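## 4.2 Printed cartons and the claim of "legibility at a glance"
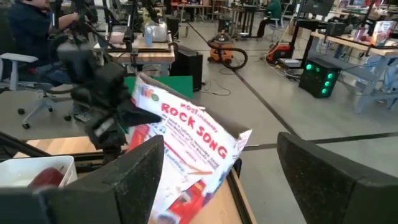 **Figure 4.** White printed carton with large red lettering, resting tilted near the far edge of a wooden tabletop; a white plastic bin stands on the same table.

Much of the recent writing on small retail packaging takes for granted that bigger type makes a box easier to sort. Tang and Khổng put it most strongly in their work on the Pretell sorting trials, where they argue that a single line of oversized lettering "does the job of the whole label." We are not convinced. The claim has been repeated so often that it has come to sound like a finding, and as far as we can tell it rests on tests in which every box stood upright on a bare shelf, facing the reader.

Shared work tables do not look like that. The carton in Figure 4 carries the words ROCK SONG in red letters that are easy to make out even with the box at an angle. The smaller red line over them begins with MOST, and below sit a few lines of small blue and dark print that the tilt does nothing to help. There is also a colorful logo and a red-and-orange graphic near the bottom edge. A reader learns two words quickly and then has to pick the box up to learn anything else. Whether that counts as legible depends on what the sorter needs to know, and the Pretell papers never say.

Our own sample held 498 cartons, logged over one January by Song and Yao. Of these, 92 were placed in the wrong bin on the first try. If large type were doing the work claimed for it, these errors should have gathered among the plainly printed boxes. They did not. Cartons with one dominant line went astray as often as the rest, and the sorters we spoke to gave the same explanation: they had read the big words, felt sure, and stopped reading. Fagerlund warned of this in her comments on the Mornus guidelines — a short note that deserved more attention than it got.

Two objections should be met here. The first is that our tables were cluttered, and that a tidier room would have favored the large type. Perhaps so. But a rule of design that holds only in a tidy room is of little use to people who sort boxes for a living, and we saw no reason to clear the room for the sake of a cleaner result. The second is that wear may have hidden the smaller print. Exposed brown board at the flap, of the kind seen on the carton in Figure 4, was common in the sample, but we coded it separately from damage to the printed faces, and removing the cartons with damaged faces left the pattern in place.

We would not go as far as the Fang report, which dismisses front-face lettering altogether. Large words plainly help a person find a box. What remains unproven is that they help a person put it away, and the two tasks have been treated as one since the first Plundora survey. Section 4.3 takes them apart.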